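Category: Talks / Simulation and Controls

Speaker notes – Comparing two walking controllers before they go near hardware
In-ho Ban
August 22, 2018

Start without the title slide. Say who I am, say the talk is 30 minutes with questions at the end, and ask people in the back to move forward if they want to read the plots. The axis labels are small.

Opening. We had two controllers for the same humanoid and had to pick one. The first is Byun, which plans footsteps a few steps ahead and tracks them. The second is Skuvonel, which replans at every foot contact and lets the ankles do more of the balancing. Both had supporters in the group. In July we agreed to stop arguing and run them against each other in simulation, with the same robot model, the same start pose and the same list of routes.

Say clearly that this is a simulation talk. The hardware comparison has not been done. If someone asks for hardware numbers, the answer is that we don't have any.

Slide 2, the setup. One physics model, one renderer, two controllers. The physics and the rendering are separate. The controller gets joint positions, joint velocities, foot forces and the body orientation. It also gets a target heading from the navigation layer, and the navigation layer does look at camera images. That is where the rooms come in. Pause here, people mix this up. The walking controller never sees a picture. It only feels the result when the heading changes.

Slide 3, the rooms. Our first room was a gray box with a flat gray floor. Every run looked good in it. The camera-based heading estimate had clean edges and no reflections to deal with, so both controllers got a steady target and walked well. We learned very little. The Arnside room set was made to fix that. It has furniture, columns, openings between rooms and floors with strong patterns and a high shine.

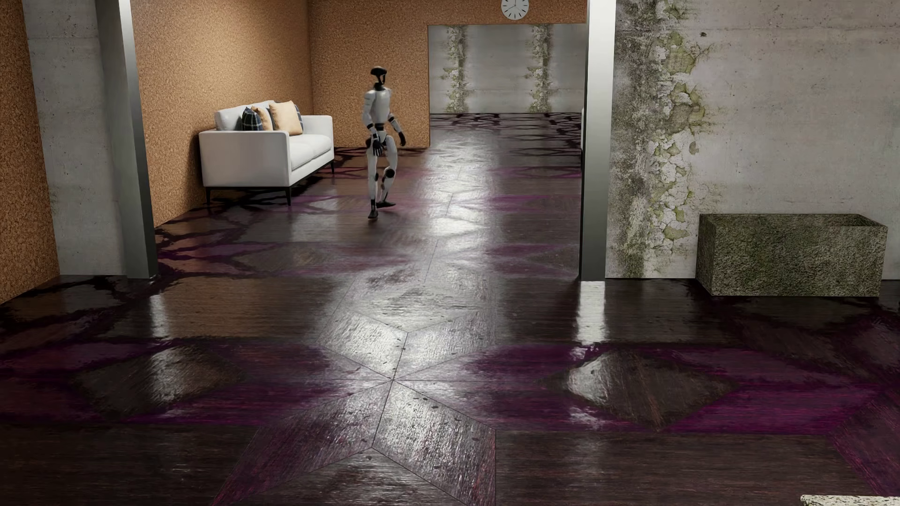

Simulated robot mid-stride on the glossy parquet, Arnside room set.

Leave this slide up for a while. Point at the floor first. The bright path from the far doorway is a reflection, and the purple streaks and diamond outlines give the image plenty of edges that have nothing to do with obstacles. Then point at the columns and the planter on the right, which the navigation layer does need to respect. Physically the floor is flat in the model, with the same friction everywhere. Anything that goes wrong in the walking because of the floor is coming through the heading target.

If asked about the look of the room: the textures are mixed on purpose. We wanted surfaces that don't normally go together.

Slide 4, how we ran it. 834 runs for each controller. Same routes, same random seeds for the pushes and the sensor noise. A run counts as finished if the robot reaches the goal area without a fall and without touching anything except the floor. Touching a column with a hand is a failed run even if the robot stays up. Some people think that is too strict. I would keep it, as the arms on the real machine are the expensive part.

Slide 5, the main result. Byun finished 694 runs. Skuvonel finished 487. Read both numbers out, then wait. The people who liked Skuvonel will want a minute with this.

Then explain where the gap comes from. When the heading target is steady, the two are close. When it jumps, Byun smooths it over the planned steps and mostly walks through it. Skuvonel takes each new heading at face value at the next contact. If the heading swings left and then right on consecutive contacts, it narrows its stance and gets into trouble at the hip. You can see it in the hip roll plot on slide 6. Blue is Byun, orange is Skuvonel.

Slide 6, hip roll. Don't read the whole plot. Show the one section between the two markers and move on.

Slide 7, pushes. This is the fair part for Skuvonel. With the heading fixed by hand and sideways pushes on the torso, it recovers better. It uses smaller steps to do it and comes back to the route sooner. Byun often needs a wide step, and in a narrow opening there may be no room for one. So the choice depends on what you expect to go wrong – bad headings or physical contact.

Slide 8, the filter. The obvious question is why we didn't put a filter on the heading for Skuvonel. We tried a simple low-pass filter late in the work. It helps with the jumps and makes turns late, and the robot then cuts too close to columns. I don't have a full set of runs with it, so I won't put up a number. Say that a filter tuned per room is not a result.

Slide 9, cost. Byun takes more compute per step but the load is even. Skuvonel is cheap between contacts and has a spike at each one. On the Sultum control board the spike is the thing to watch, as the same board handles the joint bus. Mention that we measured this on the bench with the board alone, no robot attached.

Slide 10, what we picked. Byun goes on the hardware first. Skuvonel stays in the test set, and the push recovery part of it may get moved over to Byun as a separate mode. That work has not started.

Limits, say these out loud even if time is short:
– One robot model. Different leg lengths could change the order.
– Flat floors only. No ramps, no rugs, no thresholds.
– Nothing in the rooms moves except the robot.
– The pushes are all at torso height.

Questions I expect. Someone will ask whether depth sensing would remove the reflection problem. Shiny floors are hard for many depth sensors too, and we have not modeled one yet. Someone will ask for the room files. The route list and the seeds can be shared now, the rooms need another check on texture licenses first.

If there is time left, go back to slide 6 and take the hip question properly.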